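Rain gauge readers and a part-time field assistant wanted - Hadholm dry ground survey

Posted 11/11/20

We need people who will look at a rain gauge every morning and write down what's in it. Also one paid post, see further down. Please read the whole thing before emailing, it saves us both time.

Background, quickly. The survey looks at how soil dries out in a long spell without rain and how fast it gets going again afterwards. We have the official weather station figures, fine, but they come from two sites and the rain round Hadholm is patchy. One end of town can get a proper soaking and the other end nothing. So - more gauges, more eyes.

At the moment we have 102 gauges out. We'd like 268 by June. That's a lot of back gardens.

What readers do

Put up the gauge we send you (post and bracket come with it, you'll need a mallet). Open ground, away from walls and trees. Twice as far from a tree as the tree is tall, if you can manage it.

Read it once a day, between 7 and 9 in the morning. Empty it. Write the number on the card or put it in the Rulodix app, whichever you prefer. Paper is fine, really.

Dry days count. Please put a zero. A blank tells us nothing - we can't tell if it didn't rain or you were in bed.

If you go away, get a neighbour to do it or write "away" and give us the total when your back. Don't guess and don't share it out over the days.

Once a month push the soil probe into the ground in the same three spots and note the reading. Takes ten minutes. In a hard dry spell it may not go in at all, so don't force it, just write "too hard". We've had two bent already.

Who we're after

Anyone over 16 with a bit of open ground, or the use of some. Allotments are good. School fields are good. Farms very good, we're short of those on the north side. Balconies no, sorry.

No experience needed. You need to be able to read a scale and keep at it for a full year. If you think you'll drop out by spring please don't sign up, gauges aren't cheap. 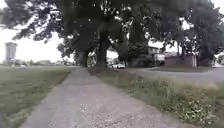
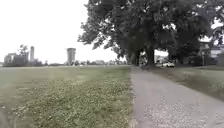
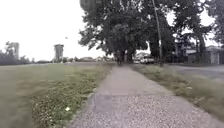 Grass, path and trees.

Field assistant (part time, paid)

21 hours a week, fixed term to the end of June with a chance of it going on longer. Depends on funding, can't promise.

The work is mostly outdoors and mostly walking. You would be:

- taking soil cores at the fixed plots and getting them back to the store the same day
- weighing, drying and weighing them again (dull, needs care)
- visiting readers who have a problem gauge, or who have gone quiet
- typing up the paper cards
- checking the MacDonald loggers at the four farm plots and swapping batteries

There are 592 cores left over from the summer still to be weighed, so the first few weeks will be heavy on the indoor side. Better you know now.

You must have a driving licence and be able to carry a full core box across a field. Some soil, farming or gardening background would help a lot but we'll train the right person. Neat handwriting more useful than you'd think. Tidy with spreadsheets.

Pay is on the Rimula grade 3 scale, paid monthly, mileage on top. Boots and waterproofs provided. Hours can be split over three or four days but two of them have to be full days, because of the drying oven.

Working safely

One person to a vehicle for now. Farm visits are outdoors only and arranged by phone first. Gauges get left on the doorstep, nobody will ask to come in. If you're shielding you can still be a reader, no problem at all.

How to apply

Readers - email your name, postcode and a line or two on where the gauge would go. A rough sketch showing buildings and trees is handy. We'll reply within a fortnight, a bit slower if your area is already full.

Field assistant - CV and a one page letter, no longer. Tell us about a time you had to do the same boring job many times over and get it right each time. Two referees. Interviews will be by video call and we'll send questions the day before.

Everything goes to Yaqin Feng at the survey office, with READER or ASSISTANT in the subject line so it dosen't get lost. Please don't ring the farms direct.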